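Nadanstead levee path to stay open thru summer

May 31, 2020

The Trarley parks office says the Nadanstead path stays open after all. Closure was set for February, then pushed back — twice. Walkers and bikes only, no cars past the gate.

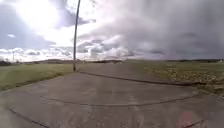
Money is the holdup. Omeo bid came in 300 dollars over the limit, so it goes out again. Three firms have asked for the papers.

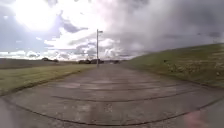 Jugah residents want benches first. Two, maybe three, on the grass side. Some also asked for work on the joints between the concrete slabs, wich strollers catch on. No date yet for either.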